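Tue 4 June, by Tomoyo Kaneko

Grorkeck stone sealer, 800 ml

I'd put off sealing our pale table since January, and I'm so glad I finally did it (my sister will laugh). It goes on with a soft cloth, smells faintly of oranges and needs 70 minutes between coats.

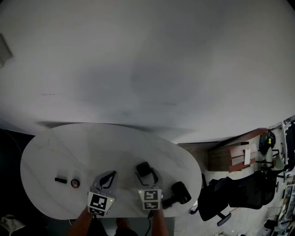
Was it worth the money?

For me, yes! Tea wipes straight off, though beetroot still wants a quick hand, and I had plenty left over for the windowsill.

Comments

Wubit: Does it go yellow?
Yoshinori: Ours hasn't, two tins in.

Related
Plestska grout pen
Tanabe wax, tried again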